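Tomolbridge homeware firm Bodin extends table range with new wooden tops and artificial flowers

26 August 2023

Bodin, the homeware company based in Tomolbridge, has announced the extension of its Rirnlow range for the dining room. The new items comprise a pale wooden tabletop, a selection of glass vases and a number of artificial flower stems, which may be bought separately or as a set.

The range will be stocked at the company's shop in Tomolbridge and at its second branch in Revach. Bodin first offered the Rirnlow name in August of last year and has since supplied 2,267 households. The company expects to reach 3,000 by the end of the coming season.

Each tabletop is supplied ready finished. As wood is a natural material, customers should expect differences in tone and grain from one plank to the next, together with the occasional small knot. Such marks are not regarded as faults and are not covered by the returns policy.

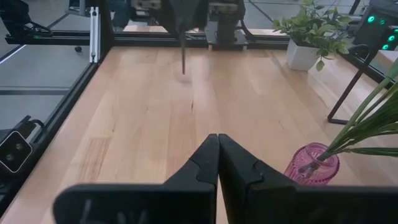
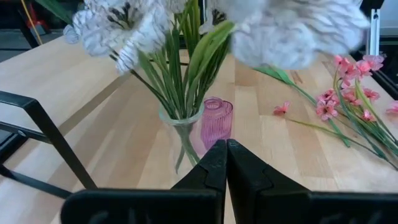 Vases and stems

The extended range contains 23 items in all. Among the vases are a slim, clear glass cylinder, suited to tall stems with long leaves, and a smaller ribbed vase in pink glass with a narrow neck. The clear vase is shown with white flowers whose petals are streaked with grey. Pink flowers on long green stems are also available and are sold as a loose bunch, so that customers may divide them between vases as they wish.

The stems are artificial and need no water. Bodin recommends that they be dusted with a dry cloth and kept out of strong sunlight.

A spokesperson for Bodin said: "Our customers have asked for a plain table that will suit an older house as well as a new flat, and for flowers that can stay on it all year. We are pleased to be able to offer both under the Rirnlow name."

Orders and delivery

Tabletops are made to order and will be delivered to addresses in Tomolbridge and Revach without charge. Delivery elsewhere will be quoted at the time of order. Vases and stems may be taken away on the day of purchase.

Contact: Bodin Press Office, Tomolbridge | © Bodin. All rights reserved. | Back to top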